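Aula 7 — Quando a garra diz que está tudo bem
Apontamentos de Manipulação Robótica, versão de 2026-04-01

Isto é mais ou menos o que eu disse na aula, com as partes que saltei por falta de tempo e sem as piadas (algumas ficaram, paciência). Quem faltou deve ler também a ficha da Aula 6, senão a parte dos marcadores não vai fazer grande sentido.

O caso de hoje é o da célula Galleo, a que tivemos a funcionar até maio do ano passado. Resumo para quem nunca a viu: a política de controlo era treinada com demonstrações feitas à mão, com duas garras seguradas por uma pessoa, e depois corria nos dois braços da célula. A tarefa era pegar numa estrutura metálica pela borda de cima, levantá-la e pousá-la noutro sítio. Parece simples! E nos ensaios era mesmo: a Nneka Effiong correu 53 repetições seguidas e só numa é que teve de carregar no botão de paragem.

O problema apareceu na repetição que toda a gente queria esquecer. O braço esquerdo largou a peça a meio da subida, o direito continuou a puxar e a estrutura rodou e caiu para o lado do operador. Ninguém se magoou, mas foi sorte, e eu não gosto de escrever "sorte" num relatório de segurança. Fomos aos registos e lá estava: a garra esquerda declarou "preensão confirmada" até ao fim. Nunca deu pela falta da peça.
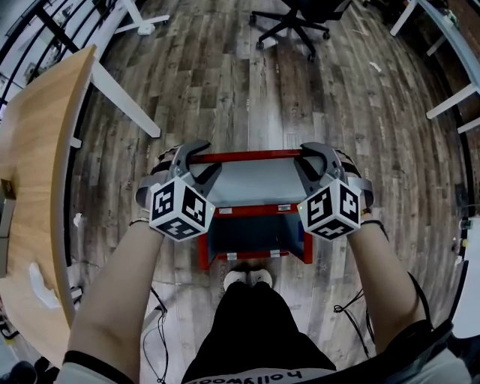

Porquê? O Horácio Mota foi o primeiro a desconfiar da estimativa de pose. A posição de cada garra vinha dos marcadores do cubo que ela traz à frente, e quando as duas se aproximam da mesma peça é fácil uma face ficar de esguelha ou tapada. O nosso software (o módulo Elis, para quem for procurar no repositório) fazia então uma coisa muito feia: repetia a última pose válida, sem avisar ninguém. Nos dados de treino havia intervalos de até 10 fotogramas com a garra "parada" enquanto a mão continuava a mexer-se. Filtrámos 2,000 demonstrações à procura disto e foi um trabalho ingrato, acreditem.

Ora, a política aprendeu o que lhe mostrámos. Aprendeu que se pode fechar os dedos um bocadinho antes de chegar à borda, e num metal pintado isso dá uma preensão de raspão. Juntem-lhe um sensor que só mede a abertura dos dedos e não mede força nenhuma, e têm a receita completa: dedos na posição esperada, logo "confirmada". Com 2 braços na mesma peça, o erro de um passa a ser um puxão no outro.

O que mudámos, por ordem:

Primeiro, pose perdida é pose perdida. O Elis agora marca o intervalo como inválido e a demonstração vai para revisão.

Segundo, a preensão confirma-se com um pequeno puxão de teste, antes de levantar. Custa tempo de ciclo, e o Horácio ainda resmunga.

Terceiro, se um braço perde a peça, o outro pára e segura. Não abre! Abrir foi a primeira ideia da turma do ano passado e discutimos isto meia aula — pensem onde está o peso da peça nesse instante.

Quarto, a zona do operador recuou, e o reset da paragem de emergência passou a ser feito de fora da célula.

Para a próxima aula: leiam o registo do incidente na pasta Mollah e escrevam numa página em que momento teriam mandado parar o sistema, e com que sinal. Não vale responder "com mais sensores" sem dizer quais e onde. Quem usar o simulador Wollow tenha atenção ao atrito, que vem de origem alto demais e esconde precisamente esta falha. Dúvidas, tragam-nas para o laboratório.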